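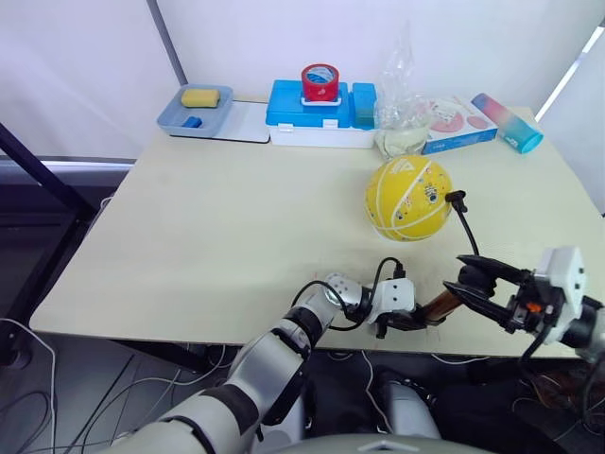 Minutes, Sirutberg Tenants' Association

Regular meeting, Apr 13, 2021, 7:00 p.m., by phone and in the community room

Present: five of seven board members. Two sent regrets. Eleven residents on the line, two of whom dropped off during item 3.

1. Minutes of the March meeting

Approved with one correction. The March minutes said the boiler in Building C was "fixed." The member for Building C asked that this be changed to "visited by a technician." Changed.

2. Laundry room contract

Jalton has offered to replace all the washers and dryers in exchange for a new seven-year contract. The secretary read out the offer letter, which uses the word "free" four times. A resident asked what happens to the price per load after the first year. The letter does not say. Another resident asked whether Jalton would still keep all the coin income. It would.

The chair felt new machines were worth having whatever the terms, as two of the dryers have been out since before the holidays. Other members were doubtful. Jalton promised a repair time of two working days in the current contract too, and the log at the laundry room door shows how that went.

Decision: no signature for now. Secretary to ask Jalton for the price per load in writing, for every year of the contract.

3. Water bills

Krasniqi, the management company, sent its explanation of the winter bill. The total came to $2,602 over the same period last year. Krasniqi puts this down to "more residents being at home." The board notes that the residents were at home last spring as well, and the bill did not move then.

The member for Building A thinks there is a leak under the courtyard, near the old spigot, where the grass stays green all winter. Krasniqi says a leak test would cost almost $600 and that the association should pay for it. Several residents objected. The pipe is the owner's under the lease -- page 9, second paragraph -- and so is the test.

Decision: letter to Krasniqi quoting page 9. Passed four to one. The member voting no said letters to Krasniqi have not been answered since the fall and she would rather phone.

4. Package lockers

Sateo gave a short talk by phone about lockers for the front hall. The fee would be $107 a month. Asked how many packages have gone missing in our buildings, the speaker said the problem was growing everywhere. Asked again, he offered to send a brochure.

No decision. The brochure may be sent.

5. Cash on hand

$255 in the petty cash box after the purchase of ice melt, which arrived the week the snow ended. The unopened bags are under the stairs in Building B. Please do not use them to prop the door.

6. Other business

A resident asked when the bike rack would be bolted down. Krasniqi said "soon" in March. Item carried over.

Adjourned 8:50 p.m.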